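Visit report: Vatcombe simulation lab, gripper comparison session

Vatcombe runs its gripper trials in simulation before any hardware is ordered. We spent the afternoon of May 14, 2023 with Amparo Llorente, who maintains the test scenes, and Samuele Cattaneo, who handles the controllers. The session compared two controllers, Wedik and Palacios, driving the same parallel gripper model.

Each controller gets 1,000 attempts per object. Start poses are drawn from one list, so run 7 in Wedik begins exactly where run 7 in Palacios does. Llorente keeps clear materials in the object set on purpose. Depth estimates on glass tend to be poor, and a planner that relies on them will often close too high or too early.

The view used for scoring looks out over the palm from behind the jaws. Cattaneo logs finger gap, commanded force and object tilt at every step, then replays any run in which tilt passes 3 degrees.

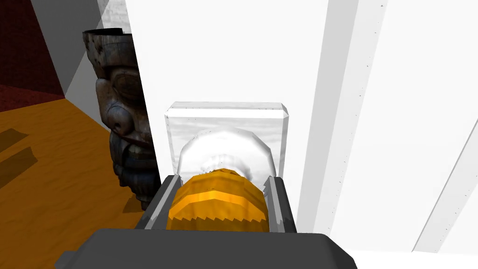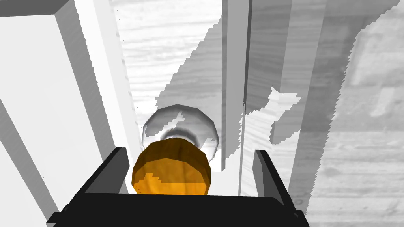

Wrist views from the simulator. Both show the orange and translucent item between the fingers of the parallel gripper.

Palacios closes in two stages, with a pause at first contact. Wedik closes at constant speed and stops on force. The second method is faster, but it depends heavily on the contact settings of the physics engine. Cattaneo had to retune these in January after an engine update, and earlier Wedik results were discarded.

We asked about shadow quality, as edges render in visible steps. Llorente leaves it low to save render time. A higher setting is planned for the vision tests.

Skimier, the lab's replay tool, was shown briefly. It exports joint data as plain text but does not yet export contact forces. Cattaneo will send us the file format and the start pose list.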